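Brurkside Workshop — Two-Arm Cell, Return to Service Inspection
Checklist issue 14
Date of inspection: Dec 13, 2019
Reason for inspection: protective stop during key ring handling, cycle 3,391. Both arms halted. No injury. One key ring dropped to the table.

Status codes: P pass, A pass with action, F fail, N not checked

Section 1. Before entering the cell

1.1 Supply isolated and locked off — P
1.2 Stop button latches and releases cleanly — P
1.3 Stop reaction checked on both arms — A
Left arm stopped within limits. Right arm stopped within limits but logged a second fault on reset. See 4.2.
1.4 Event log saved before power down — F
Log holds the last 800 events only. The first gripper warning had already been overwritten. Save the log before any reset is attempted, including resets done by the night shift.

Section 2. Structure and mounting

2.1 Frame bolts, corner posts — P
2.2 Base plate bolts, both arms — A
One bolt on the right plate was under torque. Retightened and paint marked. Recheck after 52 hours of running.
2.3 Baskets and loose fixings clear of arm travel — P
Full sweep done at reduced speed. Clearance is acceptable but small at the left wall. Do not hang anything further on that side.
2.4 Table covering flat and secured — A
Small debris on the surface. Clean at each shift change.

Section 3. Handling work

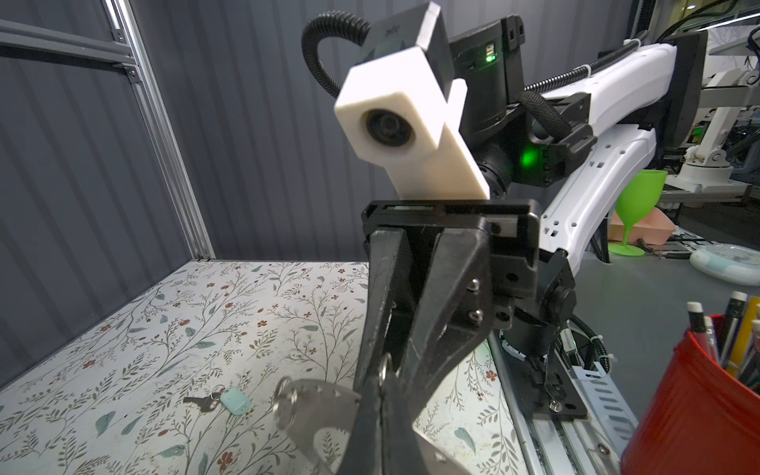
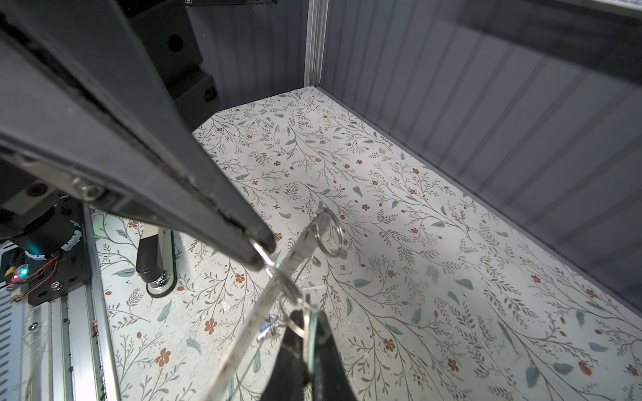
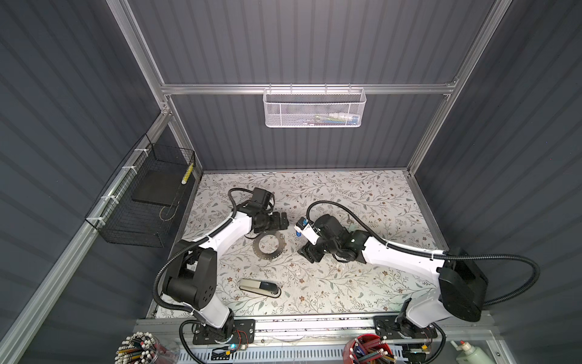 3.1 Grip force within set range — F
Force reading on the faulted gripper drifted low over a long run, then recovered after a rest. The controller read the drop as a lost part, closed further and tripped on current. Schmieder gripper manual gives no figure for drift. Query sent to Esico as supplier.
3.2 Fingertips free of wear — A
Fingertip worn smooth on the contact face. Thin metal rings can roll on a smooth tip. Replace in pairs, never singly.
3.3 Hand-over zone limits set — P
Only one arm may enter the zone until the other reports grip confirmed. Limit tested five times from each side.
3.4 Parts suitable for the programme in use — A
Split rings and key fobs were being run on the programme written for rigid parts. A fob swings when the wrist turns and the part can strike the other gripper. Use the slow wrist setting until Fullora issue the revised programme, expected in April.
3.5 Dropped part response — F
After the drop the left arm carried on to its next position before stopping. It should hold. Parameter corrected, test to be repeated with a second person at the stop button.

Section 4. Cables and connections

4.1 Cable loops free through full joint travel — P
4.2 Connectors seated and locked — A
Right wrist connector was seated but not locked — probable source of the second fault in 1.3. Locked and tug tested. Fault did not return.
4.3 Exposed wiring at base plates — A
Fit sleeving. Cell may run at reduced speed in the meantime.
4.4 Cable ties trimmed, no sharp ends — P

Section 5. Release

5.1 Cell released for full speed — F
5.2 Cell released for reduced speed, attended — P
Conditions: items 1.4, 3.1 and 3.5 stay open. No unattended running. Any repeat of the gripper warning means lock off and report, with the log saved first.
5.3 Guard curtain and warning labels — N
Labels on order. Inspect when fitted.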